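Nullwood Peace and Community Safety Program
Second progress report to the Vodero Foundation
Prepared by Hülya Soylu, Program Manager
14 November 2023

1. Purpose of this report

This report sets out progress against the grant agreement for the second reporting period. It covers the monitoring of public order incidents in the Bondlow district, the training of local mediators, and support to residents displaced by the occupation of the district administration building. Financial statements have been lodged separately.

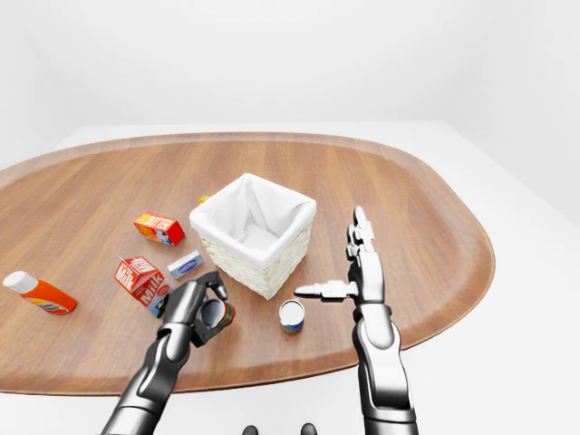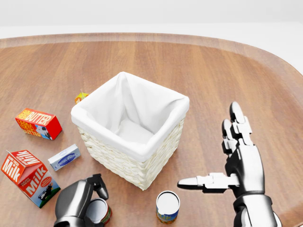
2. Operating context

The security situation in Bondlow eased during the period but remains unsettled. The administration building was returned to the district authority in October following negotiations between the interior ministry and representatives of the occupying group. Two of the four central streets have reopened to vehicles. The remaining two are open to pedestrians during daylight hours, and police continue to check identity documents at both ends.

Rival demonstrations were held on the riverfront on several occasions. Most passed without injury. The program does not take a position on the demands of either side, and all staff have re-signed the neutrality undertaking required under Schedule B of the agreement.

3. Incident monitoring

The monitoring desk, led by Nurhan Bayram, logged 522 incidents in the period. Each entry was checked against a second source before being entered in the register. Reports which could not be corroborated are held in a separate file and do not appear in the total.

The largest category was obstruction of roads and public buildings, followed by damage to property and threats made against local officials. Detentions are recorded only where the family or a lawyer has confirmed them. The Foundation asked in its last letter whether police figures could be reconciled with our own. This has been attempted for the central precinct only. The police count arrests by charge, whereas our register counts persons, and the two series should not be compared without the explanatory note at Annex C.

Weekly bulletins drawn from the register were sent to 2320 subscribers, including district councillors, aid organisations and newsrooms. One bulletin was withdrawn and reissued after an error was found in the location of a checkpoint. The correction was distributed on the same day.

4. Mediation training

Tülin Yalçınkaya delivered three residential courses for mediators nominated by neighbourhood councils. Attendance at the first two was satisfactory. The third was shortened by a day when the rail line was closed, and the module on negotiating access for medical staff was postponed. It has been rescheduled for the coming quarter at no additional cost to the grant.

Mediators trained in the first period have begun to take cases. These have chiefly concerned the reopening of shops, the removal of barricades from private driveways and the return of vehicles. A dispute over the use of the Şimşekoğlu Hall by both demonstration committees was settled by written agreement, and that agreement was still being observed at the close of the period.

5. Support to displaced residents

A total of 3247 residents received assistance with temporary accommodation, replacement documents or transport. Hatice Kahraman's team has reported growing demand for legal advice, particularly from tenants whose leases lapsed while the centre was closed. This was not anticipated in the original budget. A request to transfer funds from the travel line is attached for the Foundation's consideration.

6. Risks and variations

The principal risk is a renewed closure of the centre ahead of the district elections. Müzeyyen Kırmızıgül has revised the staff security plan accordingly, and the register is now backed up outside the district each evening. Recruitment of a second verification officer is behind schedule. Two rounds of advertising produced no applicant with the required languages, and the position will be re-advertised at a higher grade if the Foundation consents.

7. Matters for decision

The Foundation is asked to approve the transfer of funds described in section 5, to consent to the regrading described in section 6, and to confirm whether the next report should continue to include the precinct-level tables. A reply before the end of the quarter would allow the revised budget to take effect at the start of the next period.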